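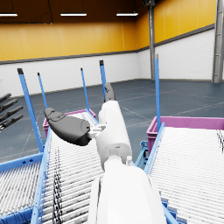 Skendano Trokideck 800 standing desk, reviewed after four months

I bought the Trokideck in November to replace a fixed desk that was too tall for me. It is the smaller of the two sizes Skendano sells. I paid full price for it and have used it most working days.

The desk comes in two boxes. The top is in one and the legs, motor and crossbar are in the other, which is heavy enough that you will want a second person on the stairs. One corner of the top box was crushed on arrival, but the foam had done its job and there was no damage inside.

Assembly took me an evening. The printed instructions are small and the drawing for step six has the crossbar upside down. I had it bolted on before I noticed and had to take out four screws and start that part again. There is a corrected version on the Stendodia store page, where I ordered mine, so download that one first. The holes in the top are predrilled and they all lined up.

The lift is smooth and quieter than the Yuen desk I used at my last job. It makes a low hum going up and a slightly higher one coming down. With two monitors and a laptop on it the speed doesn't change. There are three memory buttons. You hold one down for a few seconds to save a height, and after that a single press takes you there. I would have liked a lock, as I have bumped the panel with my knee and sent the desk up by accident more than once.

At sitting height it is solid. At full standing height it rocks front to back when I type hard -- not enough to move a full cup of coffee, but you can see it in the monitors. Side to side it is fine. Tightening the leg bolts after the first month helped some.

The finish on the top is the weak point. It marks easily, and a ring from a wet glass took real scrubbing to get out. I now use a desk mat. The edges are rounded and comfortable on the forearms.

The cable tray is an extra 20 dollars and should be included. It is a plain metal trough that screws in underneath, and it holds a power strip with room to spare. Without it the cords hang down and pull when the desk rises.

I would buy it again at this price if I needed a small desk and mostly sat at it. If you are tall and plan to stand all day, try a heavier model before you decide. The return window was 30 days when I ordered, and you pay the shipping back.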